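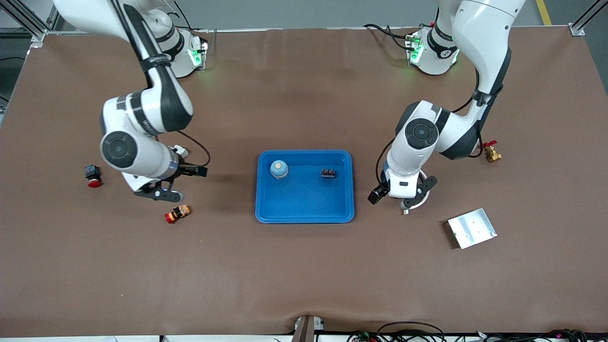 Small parts around a blue tray on a brown work table.

The Drawer of Small Things
By Ekaette Nnaji
Oct 15, 2023

In my parents' house there was one drawer for screws, hinges, fuses, curtain hooks and keys which opened nothing. My father never threw away a screw. When a chair became weak, he pulled out the drawer, put it on the floor and searched with one finger until he found something that fitted. As a child I thought all chairs in the world were repaired like this.

Now I live in a flat with my husband and we have no such drawer. Last January the handle of our kettle became loose. I looked under it and found a screw with a head of a shape I had never seen, and no tool in our home could turn it. I wrote to the seller. They answered politely that the handle is not sold separately and offered me a discount on a new kettle. The kettle itself boiled water perfectly well.

I want to argue for a simple thing. A person who buys an object should be able to buy its small parts also, at a fair price, for many years. I know that many people agree with this when we speak of telephones and cars. I speak of kettles, lamps, suitcases and umbrellas, because these are the things we throw away without feeling guilty.

My neighbour Woo-jin Cha does not agree with me. He worked for a long time in the warehouse of Zistura, a firm which sells kitchen goods, and he says that keeping spare parts costs more than people imagine. For one model of mixer they kept 108 different parts on the shelves. Some of them were never asked for. Somebody must pay for the shelf, he told me, and it will be the customer. This is a serious objection and I do not want to pass over it quickly.

But I think the customer pays already. I pay when I buy the second kettle, and my city pays when it collects the first. The cost is only moved to a place where we don't look at it. Also, not every part must lie on a shelf. If the makers agreed to use common screws and common sizes of handles, one box could serve 40 models. My father's drawer worked for this reason. He was not a great craftsman, but the screws of that time were like cousins to each other.

There is a shop near the bus station, Fashola, where Olumide Yusuf repairs suitcases and bags. I brought him a suitcase with a broken wheel and he asked me to come back after two days. He had taken a wheel from another suitcase, of a different colour, and I paid less than the price of a lunch. When I travel now, I recognise my luggage immediately by this wheel - it is a small advantage which I did not expect.

I don't believe that everybody should repair everything. I am bad with tools and I have little patience. What I ask is that the choice stays open, for me or for the man near the bus station. A law could help, and a label on the box could help sooner: how many years the parts will be sold, and at which price. I would read such a label before I read about the colours.

As for the kettle, I still use it. I hold the handle with a cloth and I pour slowly.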